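Room check: furnished bedroom, Willico House
Checked by: Roswitha Brandes
Month: August
Start: 9.40 am

Marks used: OK, Minor (put right during the visit or by the next one), Action (someone has to come back or order something). Comments go straight under the item. Leave no item blank; write "not checked" if you didn't get to it.

1. Door and entrance

1.1 Door opens fully and shuts on its own weight: OK
1.2 Lock and handle: Minor
Handle has play in it. Tightened the grub screw with a 2 mm key. It will work loose again, so look at it next time.
1.3 Threshold strip flat and fixed: OK
1.4 Escape notice on back of door: Action
Old notice, still gives the Harms office number. Replace with the current one.

2. Alarm, heating, electrics

2.1 Smoke alarm tested by button: OK
Sounded at first press. Could be heard in the corridor with the door shut.
2.2 Radiator fixed to wall, valve turns: OK
2.3 Sockets and switches, no cracks or scorch marks: Minor
Switch plate by the door had a loose screw. Tightened.
2.4 Extension leads: OK
One lead, Katik make, fused, not coiled and not plugged into another lead.
2.5 Leads kept off walkways: OK

3. Floor

3.1 Carpet flat, no lifted seams or ruck: OK
Beige low pile, still in good order. Seam at the doorway was stuck down again last year and has held.
3.2 Tape on carpet: Minor
White tape is laid in long straight strips, crossing to make a rough grid, and it carries on towards the bed. Run a foot along each strip and press down any end that lifts. If a strip won't stay down, pull it up and lay a new one. Don't put a second layer over the first, as the double edge catches a shoe. When the tape does come up for good, peel it back slowly and low to the floor so it doesn't take the pile with it.
3.3 Floor clear of litter: Minor
Litter on the carpet, including a crushed red and white paper cup near the bin. Cups are the usual trouble in these rooms. They get stood on, and whatever was left in the bottom goes into the carpet. Small flat dark bits are easier to miss than cups and should be picked up by hand before the vacuum goes over, or they end up in the brush head. 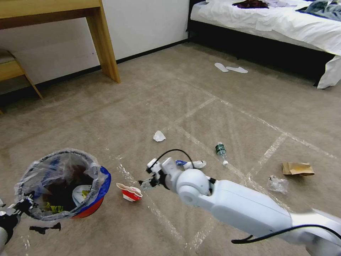

The order that works best is large pieces first, then small ones, then vacuum. Check under the bed before vacuuming and not after. If there is a damp patch, blot it and leave the vacuum until it has dried. Any stain bigger than a hand goes down as Action with a note of where it is.

3.4 Marks or stains: not checked
To be done once the floor has been cleared and vacuumed.

4. Waste

4.1 Bin present and sound: OK
Small round bin, red with a blue rim. No need to swap it for the grey Pavach type used on the first floor.
4.2 Liner fitted: OK
Clear bag, folded over the rim as it should be. Clear liners only in bedrooms, so that glass or batteries can be spotted before the bag is lifted.
4.3 Bin emptied: Minor
Rubbish in it. Tie the bag off and take it down once the floor is done, then fit a new liner. Don't press rubbish down by hand.
4.4 Where the bin lives: Action
No agreed place for it. It should stand by the desk, clear of the door and away from the radiator. Add this to the room sheet so it is the same each time.

5. Bed and furniture

5.1 Bed frame steady, no loose slats: OK
5.2 Mattress label readable: OK
5.3 Wardrobe fixed to wall: Action
Bracket is there but one screw is missing. Needs a longer screw and a proper plug. Don't hang anything heavy on the doors until it is done.
5.4 Desk and chair: OK
Chair is stiff to adjust but holds its height.

6. Window

6.1 Restrictor fitted and working: OK
6.2 Blind cord secured in cleat: Minor
Was hanging free. Wound back on.
6.3 Glass and seals: OK

Stores and order numbers

Carpet tape, white: shelf 175
Clear liners, small: shelf 232
Wardrobe bracket screws: none in stock, on order 366

Action items carried forward: 1.4, 4.4, 5.3. Item 3.4 to be checked at the same visit as the wardrobe bracket.

Comment from R. Brandes: the last sheet for this room had "floor OK" with nothing written under it. Please put down what was found, even if it was only a cup. It helps to know whether the same thing keeps turning up.

Finish: 10.25 am
Copy to: house office, maintenance folder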